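Cladis planner: wrist swings wide on short moves
Posted by laywaaka, May | 4 replies | 2 shares

Hello all, Tayla here. I've been fighting the planner for days now, and every so often it picks a great looping path for what ought to be a little hop between squares. I've already halved the joint speed, bless it.

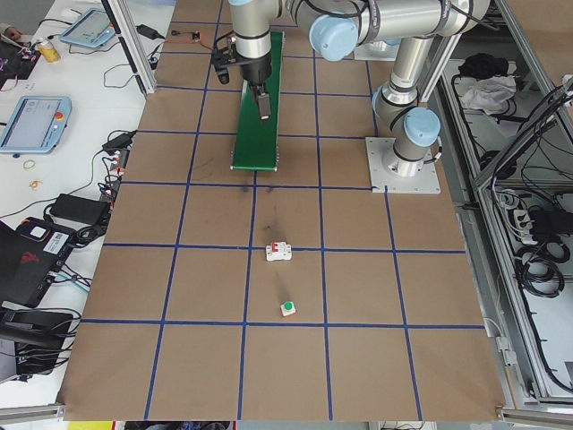

Gripper over the green board, breaker part and green-button block still to do.

Any ideas before I start rewriting things?

lensa_g: Seed the IK with your current joints, love. Mine behaved after that.

MacAulay: Disagree, I'd raise the planning attempts to around 50 and keep the shortest path.

lensa_g: That only hides it, though!

laywaaka: Trying Lensa's first, thank you both.

Comments (2)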